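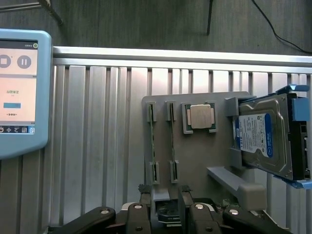
Wednesday catch-up, Bredier cell
Started 9.40, me on minutes again (sorry in advance, I type the way I talk).

In: Natalina Longo, Leonardo Morelli, me, two from Delham on the phone.
Away: everyone at the Bortolotti site.

1. The dropped memory module
Most of the morning went on this one. On cycle 978 the gripper let go of a module halfway to the board and it ended up on the floor. Leonardo was beside the cell, hit pause on the pendant, and the arm kept going to the end of its move before it stopped! He wasn't hurt and he wasn't inside the line, but none of us liked it much. Natalina went through the log and reckons pause only takes effect between moves, so it did what it was set up to do. I'd been telling people the opposite for months, so that's on me.

Agreed: if something's falling or someone's near the arm, use stop. Natalina will put a colour label beside the pendant hook and I'll redo the training sheet.

2. Why it let go
Still arguing. Leonardo thinks the pads are worn (they were meant to be good for 3000 cycles, ha). I think the grip force got changed when we swapped over from drives. Delham asked if we'd saved the old settings. We hadn't. Leonardo will fit new pads first and run 23 cycles at slow speed, then we'll try my idea.

3. Running it meanwhile
No unattended runs until item 2 is sorted. That puts us 155 boards behind, and Natalina will ring Nendcombe and let them know before lunch.

4. Other business
The cell key is missing again. Please check your pockets!

Finished 10.25.

Recent minutes
Pad wear and spare parts
Changeover from drives to memory
Delham visit, November
Who has the cell key?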